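Branine Folding Table Cover, Clear, Wipe-Clean

$54 - ships flat in a tube
Item no. 629

Hi, it's Reiko Iwasaki from the Florkstead shop! I've been selling table covers for years now and this is the one I have at home, so forgive me if I go on a bit.

I love a marble pattern with some pink in it, and it seems a shame to hide one under a tablecloth. 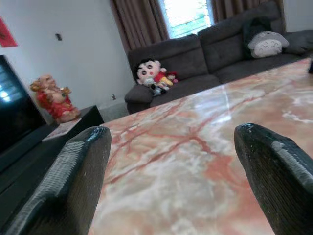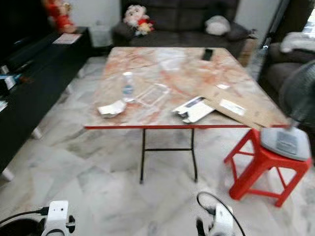
The Branine is a soft, clear sheet that you roll out over your table and trim with ordinary scissors. It has no sticky back. It just lies there under its own weight, and if you want it gone for a party you roll it up and stand it in the closet. Mine has been through two kids, a lot of soy sauce and one very bad evening with a glue gun (please don't put a glue gun on it, I had to buy a second one).

Leave it unrolled overnight before you cut. It comes out of the tube curly and a little smelly, and both go away. I cut mine the minute it arrived and ended up with one side shorter than the other - my own fault, and I still see it every breakfast.

What size do I need?
Measure the flat top only and leave out any trim or lip around the edge. The standard sheet is 54 inches long. If your table is longer than that, get the Kawaguchi roll, item no. 852, same material, sold by the yard. Two standard sheets side by side will leave a line that collects crumbs.

Can I fold the table with it on?
No, roll it up first. A hard crease won't come out, and I've tried the hair dryer.

Hot dishes?
Warm plates are fine. Use a trivet for anything straight off the stove.

Cleaning
Dish soap and a damp cloth. My coworker Chiyo uses the Cutine spray on hers and swears it stays shinier, but I can't see the difference and the spray costs extra, so that's up to you!

Returns
We take back uncut sheets within 54 days. Once you've cut it, it's yours, I'm afraid. Not sure about your measurements? Write to me before you order and I'll check them with you.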